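Stotley general store buyout: anyone else not convinced?

Forum: Local news and planning
12 replies

millpond_ed
So the buyout group wants 260 households to put money in before they'll make an offer on the store. I went to the Friday meeting and came home with more questions than I took in. There's no survey of the roof. There's no lease on the parking lot, which Manalo still owns and could fence off tomorrow. I asked what happens to my money if they fall short and was told it was "being worked on." Has anybody seen an actual document?

karenw_clirnlow
I've seen the two-page summary. It says shares can't be sold on, only cashed back in, and only if the board agrees. We did the same thing over in Clirnlow with the feed store and it took me three years to get my money out. I'm not saying don't do it. I'm saying treat it like a donation.

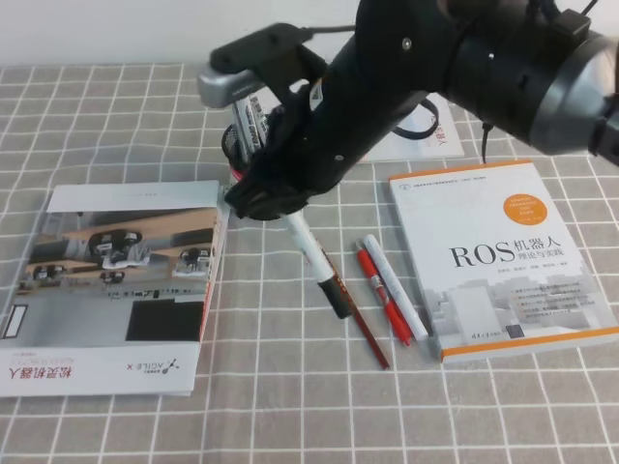

tomasz_r
The bit that bothers me is the stock. Every one of these plans assumes people will switch their weekly shop, and they won't. They'll go in for milk and one small thing in a narrow white package, like the one that black hand has hold of, and then drive to Zokel for the other forty bucks' worth. You can't pay a manager on that. The old owner couldn't, and he lived upstairs for free.

Hafiz Lumbantobing
I'm on the steering group so take this how you like. The sales numbers come from the old owner's own books, and we cut them by 20 percent to be safe. The roof survey is booked for October. Tomasz, plenty of people here don't drive to Zokel. My mother doesn't drive anywhere.

millpond_ed
Booked for October, and the pledge deadline is before that? So we pledge first and find out about the roof later.

Hafiz Lumbantobing
A pledge isn't a payment. You can pull out right up until the share offer opens.

karenw_clirnlow
Is that in writing? Ours wasn't.

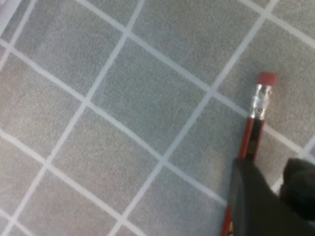
Gray tile pattern, white lines between.

dot_on_the_hill
Everybody's very good at finding holes. What's your plan, Ed? It sits empty until somebody turns it into two vacation rentals?

millpond_ed
My plan is to read the paperwork before I write a check. If it's sound I'll put in as much as anyone. I just don't like being told I'm against the town for asking who owns the parking lot.

tomasz_r
Agree with Ed. Also who's going to run it at 6 in the morning in January? Everyone at the meeting put a hand up for Saturday afternoons.

Hafiz Lumbantobing
Fair point on the mornings. The budget has one paid manager and one part-timer. I'll ask if we can post the draft rules and the Manalo letters this week.
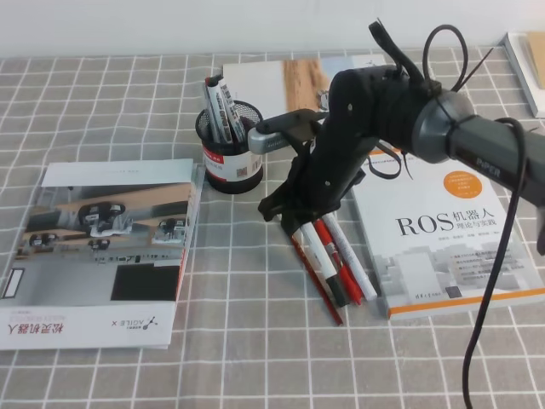

What I'd want posted before pledging

millpond_ed
Draft rules, including how you get your money back. The survey, or a later deadline. Something signed about the lot. Last year's real sales, before anybody adjusted them.

dot_on_the_hill
Add the heating bill. That place was never warm.

karenw_clirnlow
And who decides if the board says no to a cash-out. I'd hold off until that one's answered.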